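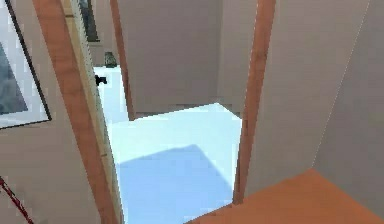
Doorway, simulated. Door open, handle on the left, far too much light coming in from the next room.

Doors, doors, doors: a gallery from the Trernport project

Posted 09/03/2021

Hi all! A few people at the Givville meet-up asked me to put something up from the navigation work, so I've finally sat down with a coffee and done it. It's a gallery of one for the moment (I'll add to it as I get the rest of my folders in order), but it's the one I'd have picked first anyway, and I've got plenty to say about it.

Quick background if you're new. Trernport is our project on getting a robot to find its way through a house using only what its camera sees, with no map handed to it beforehand. We do nearly all of the training in simulation, in a set of made-up homes that Ivars Rätsep built, and then we look at whether what it learned holds up in homes it hasn't been in before. Zeeshan Mohmand looks after the scoring side and I do the training runs, the plots and most of the swearing at the plots.

What I got stuck on for most of February was doors. You'd think a door would be the easy bit! There's a hole in the wall, you go through the hole. But an open door seen nearly edge-on is just a skinny pale strip, and our first model was hopeless with those. It would happily line itself up with a doorway it was facing square on, and then come at the next one from an angle and dither about beside the wall until it ran out of time.

So we changed what it practises on. Instead of starting every run in the middle of a room, we started a big share of them right near a doorway, with the camera pitched steeply down and turned off to one side. You get leaning door jambs, half a picture on the wall, a floor that's nearly white, all the awkward stuff in one go. The colours in the view at the top are a good sample of what it has to deal with. The jambs are orange-brown and so is the flat bit in the bottom right corner, and I'll admit I've gone back and forth on whether that's floor or a low tabletop. If I can't tell from one view, I can hardly blame the model for being unsure too, and that got us thinking about letting it take a second look before it commits to a direction.

That second look is the part I'm most excited about. When the model's two best guesses are close together, it turns its head a little, compares, and then goes. It costs a bit of time on each run but it saves so much dithering later on that we came out well ahead.

Okay, numbers, for those who scrolled down for them (hi Zeeshan). We trained on 2870 doorway starts and kept 1971 separate ones back for testing, all in homes the model had never seen. The new version made it through the door on 1364 of those without touching a jamb. I was hoping for more, I won't lie, but the old version was so far behind that I danced around the kitchen when the result came in. We repeated the whole training with 7 different random seeds and the order of the methods stayed the same every time, so I'm fairly comfortable it's not a fluke.

Where does it still go wrong? Light, mostly. When the room past the door is very bright, the edge between floor and far wall goes faint, and the model gets shy about how deep the space is. Big soft shadows across the floor bother it as well. There's a blue one lying across the opening up top, and shadows like that are exactly the kind it likes to treat as a step or a rug. Ivars has been making versions of the same rooms with the lights moved around, and early runs on those look promising. I'll hold off on the plots until I've checked them properly.

People also ask why our homes look so plain. Flat grey walls, blocky edges, not much furniture you'd want to own. Partly it's speed (plain rooms render fast and I'm impatient), and partly we wanted to know how far the method gets on shape alone before we give it nice textures to lean on. Ditport and Sandhu, the two fancier home sets, are next on the list, and I'm expecting the scores to wobble a fair bit when we switch over.

If you're working on something similar and want the list of start positions, drop me a line through the contact page and I'll send it along. Same if you spot a mistake in the numbers, please! More pictures soon, hallway ones first, then stairs if Ivars ever finishes the stairs.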